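Ticket 1190 — Order confirmations going out twice
Opened by: Princess Barredo
Assigned to: Terence Wainwright
Status: Waiting on customer

Princess, 23rd April
Hello again, and thank you so much for your patience with me last time! I run a little secondhand clothing shop on Sillow, and since I switched on the Castillo mail add-on my customers have been getting two confirmation emails for every order. The first one looks lovely, with my logo and the note I wrote about washing wool. The second is plain and has the shipping total missing. One dear lady thought she had been charged double and called me in quite a state, and I can't say I blame her.

I have turned the add-on off and on again, cleared my browser, and sent 3 test orders to myself. Same thing each time — two emails, 8 minutes apart.

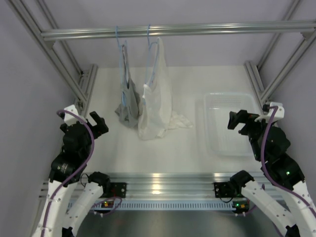 I should also mention that Serena Rinaldi set up my original email template back in December, before I had any add-ons at all. I don't know whether that matters, but I would sooner tell you too much than too little.

Terence
Hi Princess, please never worry about telling me too much, it helped a great deal. The template Serena made is still active under Settings, Messages, Legacy. Castillo sends its own email and then the old one goes out when the queue runs, so your customers get both. The charge itself only happens once. I checked your last 2 orders to be sure.

Could you open Legacy, untick "Send on order", and press Save at the very bottom of the page? There is a Save button at the top as well, but it only covers the shop name. Then place one more test order and wait a good quarter of an hour before you check your inbox.

I'll leave the ticket open until I hear from you. Krum Stojanovska is covering for me on Monday and has all the notes.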